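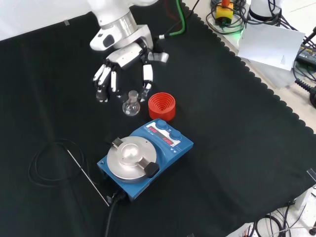 December, late — flask pick-up, bench two

Back on the round-bottom flask tonight. I want the hand to take it by the neck and park it in the red holder, well clear of the stirrer. Hotplate stays OFF until that's boring!

Ran 20 tries with the old grip file and got 12 clean ones. Most of the misses were the right-hand finger closing too early (same as last time, grr). Mikkel Þrastardóttir reckons I should slow the last 6 mm of the approach, so that's next.

To do: more tape on the cloth corners, tidy the cables, ask Kadlec about spare fingertips.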